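Subject: Re: [brundon-marsh] Sediment fence at Skadgate, and the August cores
From: Tùng Châu
Date: 1 October 2026

On the draft summary, someone wrote:

> I read the core results and I don't follow why the north cell is being
> called a success. The fence went in to catch mud and the mud went
> somewhere else. Also, are the 763 plugs in the permit the same as the
> ones we planted, or is that a new batch? And what happened to the
> marker horizon at the Radwan end? It isn't in the table.

Taking these in order.

The north cell is listed as "meeting target" because the permit target is elevation, measured at the fixed rods. It gained 39 millimeters between the first reading and the August one. You are right that most of the fine mud settled behind the fence on the creek side. What built up in the north cell is mainly root mat with some sand in it. I have changed the wording in the summary so it says that.
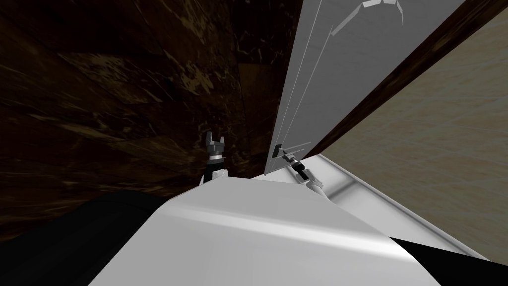 The plug number is the permitted total for both cells. We have planted 574 so far, all smooth cordgrass, all from the Pekham nursery stock. The rest are for the south cell and will not go in until the grade there stops moving. The permit allows planting in either spring or fall, so there is no deadline problem yet.

The Radwan marker is missing from the table by mistake. We laid feldspar there the same week as the others. Two of the cores came up with a clean white line and the third was smeared, and I left the whole row out meaning to come back to it. It will be in the next version with a note on the smeared one.

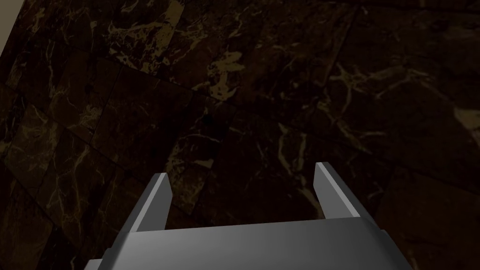
Reading the cores took longer than it should have. The root mat compresses when you cut it, so the feldspar line bends and you have to measure at several points around the core and take the mean. The dark layers near the bottom are the hard part. If you picture brown-black marble with tan and pale gold veins branching through it, that is close to how the old peat looks with sand washed into the cracks. The sand veins are easy to mistake for a storm layer if you only look at one side. Please turn the core all the way before you write anything down, and photograph both halves with the depth tape next to them.

For the south cell, I would like to move the fence back toward the old dike before winter. The current line sits too close to the creek bend and the water scours under it at every spring tide. Brundon has the spare posts but not the brush bundles, so we would need to cut or buy those.
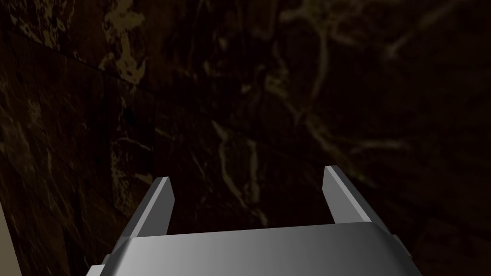

Will moving the fence mean a new permit?

Only a minor change form, as long as the new line stays inside the area already surveyed. I have the form mostly filled out and need the revised coordinates to finish it.

If you have field sheets from August that you haven't sent in, please scan and send them. I am missing the rod readings for the outer Skadgate station.

Tùng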